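O punho também se limpa
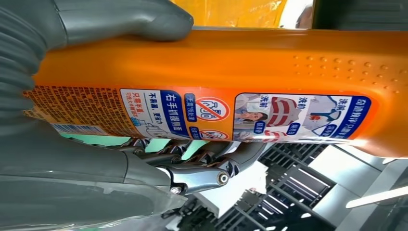

A pinça da célula 2 segurando uma embalagem de produto para roupa, vista pela câmera do punho.

Trabalho há anos com manutenção de células de separação e continuo a ver o mesmo erro nos planos de manutenção: o braço tem tudo, a pinça tem uma linha. Para os eixos há folga, graxa, torque, bateria do encoder. Para a pinça, "inspeção visual". Quem escreveu essa linha provavelmente nunca teve de procurar um pino gasto às três da manhã.

Na Hedach temos uma célula que pega embalagens de produtos de limpeza em caixas misturadas e as entrega à linha de pedidos. O braço nunca foi o problema. Entre janeiro e maio registramos 131 paradas nessa célula, e 69 delas começaram na pinça ou na câmera do punho. Mais da metade das paradas, portanto, vinha da parte que ocupava uma linha no plano.

A minha opinião é simples. A pinça deve ter ficha própria, contador próprio e uma pessoa com nome na folha. Enquanto for tratada como acessório do robô, vai ser reparada só depois de falhar.

Fengying Luo, que fez a partida da célula, defendia o contrário. Dizia que uma ficha a mais é papel a mais, e que o operador acaba marcando tudo sem olhar. Tem razão quanto ao risco. Já vi folhas preenchidas para o turno inteiro antes do café. Mas a solução para uma folha mal usada é fazê-la curta, e a nossa tem cinco itens:

Passar pano sem fiapo nos dedos, com atenção às pontas.
Abrir as dobras da parte sanfonada com a mão e procurar resíduo ou trinca.
Mover a articulação metálica sem carga e sentir se há folga.
Conferir a marca de tinta nos parafusos.
Limpar a lente do punho e comparar a imagem com a de referência.

Leva menos tempo do que reiniciar a célula depois de uma colisão.

O item dos parafusos foi o que mais discussão deu. Jianhua Hao queria reapertar tudo toda semana. Eu sou contra. Reapertar sem medir esconde o problema, e um parafuso que precisa de aperto toda semana está avisando alguma coisa. Ficamos com a marca de tinta: se saiu do lugar, para-se, anota-se e só então se usa o torquímetro.

Também mudamos o ensino dos pontos de pega. Na embalagem da foto, o próprio rótulo traz a instrução "右手抓握侧面", ou seja, segurar pela lateral com a mão direita. Foi escrita para gente, mas vale a pena ler o rótulo antes de ensinar a pega. O fabricante já pensou em como a embalagem deve ser segurada, e nós costumávamos partir só do desenho em 3D. Um robô não tem mão direita, claro. Tem dedos que precisam de superfície e de um contato que se repita.

Hoje trocamos os pinos da articulação a cada 600 horas de operação. Domnica Gavrilă, das compras, acha cedo demais e pediu para esticarmos o intervalo. Pode ser que tenha razão – não temos histórico suficiente para dizer. O contador marcava 3.557 ciclos na última vez que a folga apareceu antes do prazo, e um caso só não serve para mudar regra nenhuma. Por enquanto, guardamos cada pino retirado num saco com o número da troca e medimos o desgaste. Quando houver uma dúzia deles, voltamos a falar do intervalo.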